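Chapter 3

Getting the Machine to the Rider: Dealers, Spares and the Second Sale

24 shares 7 comments

By the time a motorcycle reaches the person who will ride it, most of the decisions that interest engineers have been over for a long while. The engine has been chosen, the frame has been welded and painted, and the price has been argued over in rooms far away from any road. And yet, if you spend a morning in a dealer's yard (and I do hope you will, before you finish this course), you will find that the real life of the machine is only getting started there.

In the last chapter we looked at how a maker decides which models to build. Now we follow those models out of the factory gate. We will mostly stay with small commuter motorcycles, the kind bought by teachers, traders and delivery riders, and we will keep coming back to one maker, Skendach, and one of its dealers, Asuseck, so that you have familiar company as the ideas pile up.

Skendach sold its first commuter model, the Pap, through 76 dealers. Some were large showrooms with glass fronts and a row of chairs for waiting customers. Others were a single room with a workshop behind it, and a good many of those did better business than the showrooms, much to the surprise of head office. Kwabena Laryea, who ran the dealer program in those years, used to tell new staff to look at the workshop first and the sales floor second. A rider who is happy with the servicing comes back, and brings a brother or a neighbor along too! 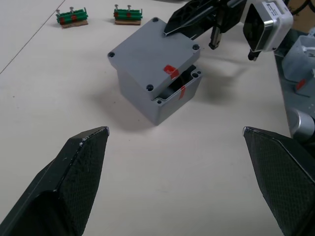 Adjoa Darko
Senior Lecturer in Vehicle Marketing and Distribution

We begin, then, with spare parts, which may seem a funny place to begin a chapter about selling. A dealer has only so much money to put on the shelf. Every brake shoe and clutch cable sitting in a drawer is money that can't be spent on another motorcycle for the floor. Keep too few, though, and the customer who needs a cable today will walk down the road and buy one from somebody else. Asuseck kept 655 different part numbers for the Pap and its sister model, the Stesto, and Naa Eshun, the parts manager, went through the whole list every January to decide what should stay. Her notes from one of those reviews are reprinted later in the chapter, and I think you will enjoy them. She had strong feelings about mirrors.

From parts we move on to credit. Very few commuter motorcycles are paid for all at once, and the terms of the loan can matter to a buyer more than the color, the mileage or even the name on the tank. We will work through the case of Korkor Asante, a seamstress who wanted a Stesto for carrying cloth between two markets, and compare the 3 payment plans she was offered. You will want a pencil for that part, and a little patience, as the cheapest monthly payment takes some untangling.

The last section deals with the used motorcycle. Makers ignored this trade for years and left it to roadside sellers. Then, on March 6, 2002, Skendach wrote to its dealers inviting them to take old machines in exchange for new ones, and Asuseck took in 230 of them before the year was out. Kofi Adjei, the owner, had to rent the lot next door to park them all. What that did to his cash, his workshop hours and his friendship with the roadside sellers will keep us busy for several pages.

Before you read on, find a motorcycle dealer near your home and write down what you would expect to be on the parts shelf. Keep the list. We will need it for the exercise at the end of the first section, where we start with the question of what a dealer should order before the doors have even opened.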